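首饰全摊在床上，到底怎么分怎么收？网上那些收纳法我基本不信

钟Yiran 发表于 2018年4月27日
分类：居家 > 整理收纳 > 小物件
浏览 3,197

先说情况。我的首饰不多，也不贵，最值钱的是一只银镯子，剩下的是几条珠子手串、一条珍珠、几枚戒指。以前全塞在一个灰色纸盒里，盖子早丢了，每次要戴哪一件都得把整盒倒出来翻。上周末下了决心，把盒子里的东西全倒在床上，打算一次分清楚。

结果倒出来容易，放回去难。我先去搜了一圈教程，看完更糊涂。有人说必须一件一个密封袋，有人说密封袋会闷坏珍珠，有人说按颜色排，有人说按使用频率排。还有个帖子极力推荐一款叫 Plarari 的首饰盒，三层，绒面，卖385块，下面一排人跟着说“改变了我的生活”。一个盒子能改变什么生活？我看那些留言的口气都差不多，很难不怀疑。

我的问题大概是这几个：

一、银镯子和珍珠、珠串能不能放一起？有人说银会把珍珠“带坏”，听着像迷信，但也有人讲得头头是道。

二、开口的银手镯总是立不稳，平放又占地方，有没有不花钱的办法？

三、那个纸盒还能不能继续用？我妈说纸盒吸潮，让我扔掉。我觉得挺结实的，扔了可惜。

四、385块的首饰盒值不值？请真买过、用过半年以上的人讲，刚拆箱的就不用了。

补充一句，我住的地方春天返潮比较厉害，房间朝北。卧室里没有多余的抽屉，床头柜只能腾出上面一层。请不要建议我买梳妆台。

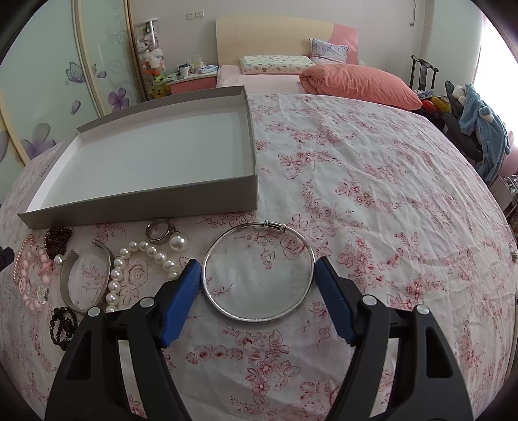 另外我不太相信“断舍离”那一套。有人一上来就问我哪些是一年没戴过的，让我丢掉。粉色那串手串我确实很少戴，可它是别人送的，我没打算丢。我问的是怎么收，请按这个回答。

3个回答

Lempi Nieminen
赞同 400

我在饰品店站过几年柜台，后来改做维修，你说的这些问题每个星期都有人问。先声明，我也不信大部分收纳教程，写的人多半只收拾过一次，拍完照就没有下文了。

银和珍珠能不能放一起：能，短时间没有任何问题。“银把珍珠带坏”这个说法我听过很多遍，没见过谁能说清楚是怎么带坏的。真正的麻烦是刮。珍珠表面软，金属边缘硬，放在一个盒子里来回晃，时间长了珍珠会出细痕。你用一块旧棉布把珍珠单独裹一下，就解决了大半。不需要绒面三层。

密封袋的争论，两边都只说对了一半。银怕空气里的硫，封起来变黑会慢一些，所以银镯子放小密封袋是有道理的，袋子挤掉空气，随便什么牌子都行。珍珠反过来，长期封死容易发干，用布包或者透气的小袋子。把这两条当成一条来讲，自然就吵起来了。

珠串要看材质。木头的、石头的、玻璃的，怕的东西不一样，你没写是什么，我也不瞎猜。共同的一点是弹力绳会老化，别挂着，平放。挂在钩子上好看，绳子一直受力，断得快。你可以现在就轻轻拉一下，如果拉开以后回得很慢，找人换根绳，别等它散一地再捡。

开口镯子：不要立着。立着收的人都是为了拍照。平放占地方，你就让它套着别的东西放，中间的空当放戒指，戒指用纸巾包一下免得蹭。还有，别为了省地方去捏它的开口，捏几次就有可能断在中间，这种我修过很多，大部分修完也不好看。

带扣的细镯子，收之前把扣子扣好再放。敞着扣容易勾到珠串的绳子，我见过不止一回。

纸盒：能用。你母亲说得没错，纸会吸潮，可是返潮的时候木盒也吸，布盒吸得更厉害。关键是你得有个盖。盖子丢了就找个大一点的盒子倒扣，或者整个放进有盖的塑料盒里，丢一包干燥剂，变色了就换。

Plarari 那款我没用过，不评价。只说一句，你的首饰就这么几件，三层绒面盒放进去会很空，空了就会滑，滑了就会撞。

　　Yiran Zhong 回复：谢谢，这是我看到的第一个把银和珍珠分开讲的。不过“封死容易发干”有什么依据吗？我搜到的都是互相抄的。

　　Lempi Nieminen 回复：依据是我经手过的，没有论文给你。店里锁在保险柜里多年没动过的珠子，拿出来确实有发黄、起细纹的，但里面也可能有本来品质就差的，我分不清各占多少。你保持怀疑是对的，偶尔拿出来戴一戴总没坏处，戴完用软布擦一下再收。

Baltasar Sarmiento
赞同 3

买个好点的盒子不就完了，纠结这么多。我给我太太买的 Dramani，木头的，带锁，用着挺好。首饰这种东西放对了地方就不会乱。

　　Yiran Zhong 回复：用了多久？

　　Baltasar Sarmiento 回复：上个月买的。

　　Kenna Lindsay 回复：楼主明明写了刚拆箱的不用来……

Thiện Cao
赞同 41

上面那位修首饰的说得比较全，我只补充摆放这一块，因为我跟你一样，只有一个床头柜能用。

我试过按颜色分，坚持不到两个星期。颜色分法的毛病在于你早上找东西的时候想的是“戴哪个镯子”，不会想“戴哪个红色”。按频率分也试过，更不行，频率会变，天热了戴得多，天冷了袖子一遮就不戴，你得不停地重排。最后留下来的是最笨的一种：按形状。圆的硬的一格，软的能弯的一格，小的一格。格子我用的是装鸡蛋的纸托和剪开的牛奶盒，丑，但是关上盖子谁看得见。

按你写的东西，大致可以这么放：

硬的：银镯子、开口镯，各自套小袋，平放叠在一起。
软的：手串和珍珠，手串直接盘着放，珍珠用布隔开。
小的：戒指，还有散的珍珠，如果有的话一定单独装个小瓶，这东西掉到床缝里就别想了。

说到床，我建议你下次别在床上分。床单一皱，小东西就往低处滚，印花的床单更麻烦，掉一颗珠子在花上根本看不见。拿个托盘，或者铺一条深色毛巾在桌上，毛巾的毛圈能把珠子卡住。

干燥剂我有不同意见。上面说变色就换，可是便宜的那种根本不变色，放了等于没放，你也不知道它什么时候失效。我买过一袋 Drirkik 的，包装上写能用很久，我拿厨房秤隔几天称一次，没过多久重量就不再涨了，说明早就吸满了。所以要么买会变色的，要么老老实实在日历上记一笔，别信包装。

最后，385块的盒子我也没用过。但我去 Gurville 那家店里看过类似的，隔层是固定的，你那个镯子如果比格子大就放不进去。真要买，带着最大的那只镯子去比一下。网上写的尺寸多半是外尺寸，内尺寸问客服，客服也不一定说得清。

　　Yiran Zhong 回复：床单这条说得太对了，我已经摸了半天。鸡蛋托我先试试，有没有用过一个月再来说。干燥剂你称出来的数字还留着吗？

　　Thiện Cao 回复：没留，记在一张购物小票背面，早扔了。你自己称一遍更可靠。

　　Kenna Lindsay 回复：鸡蛋托注意挑干净的，有一股味道的那种别用，我上次没洗手串就放进去，拿出来晾了好几天。

　　Thiện Cao 回复：纸托沾水就软了，没法洗。闻一下，有味道就换一个。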